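The Tray System, One Month In

I said in the last post that I was going to stop carrying dishes to the kitchen two at a time. A few of you asked how that went, so I'm writing it up. It's mostly about a tray.

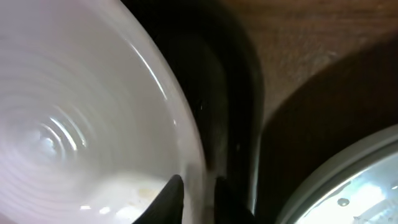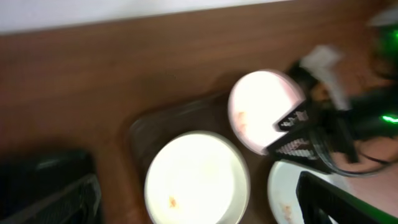
The big ridged bowl, then plates on the tray, all of it still to be washed.

Fladura, Aug 1, 2006

The way we used to do it, everyone got up from the table with whatever was in front of them and put it down on the first clear spot in the kitchen. Usually that was on top of the stove. By the time I got in there to wash, the forks were in three places and there was a glass on the windowsill. I'd spend the first part of the job collecting things before I could run any water.

Now the dark tray comes to the table at the end of the meal. Plates go on it and nothing else does. Glasses and silverware make a second trip. I tried putting it all on at once the first week and a glass went over in the doorway, so that was the end of that.

I don't stack the plates right away either. Dilani Rathnayake pointed this out when she stayed with us in the spring. If you stack dirty plates, you get food on the bottoms, and then you have both sides to scrub. I had never thought about it. I leave them side by side if there's room, scrape them, and stack them by the sink after that.

The bowl doesn't go on the tray. It's too big, and it would take up the space I want for plates. It gets carried in last, by itself, with both hands.

I should say something about the bowl. It's a good size for pasta or salad and I use it most nights. The inside has fine rings all the way around, and I like how they look, but they do hold on to dressing. A sponge slides right over them. I use a soft brush and go around in the direction of the rings. Whatever is sitting in the bottom gets some warm water on it while I do the glasses, and it's loose when I come back.

Joni Hirvonen sold me the bowl at a yard sale for $2 and told me not to put it in a dishwasher. We don't have one, so that has been easy.

The order I wash in now:

Glasses
Silverware
Plates
The bowl
Pots, and then the tray itself

The tray needs washing too, which I skipped for longer than I want to admit. Sauce gets down along the inside of the rim and on a dark color you don't notice until your sleeve does. I wipe it, dry it, and stand it on end beside the refrigerator so it's ready for the next night.

I timed the whole thing once in July, from getting up from the table to hanging up the towel. It took 41 minutes, with company. I don't have a number from before to compare it to, but I'm sitting down earlier than I was.

What I haven't solved is the table. It still needs a wipe after the tray leaves, and the reddish wood shows every streak if the cloth is too wet. I've been using a damp cloth and then a dry one. If you have something better for a wood table, leave it in the comments.

Next time I'll do the drawer with the lids.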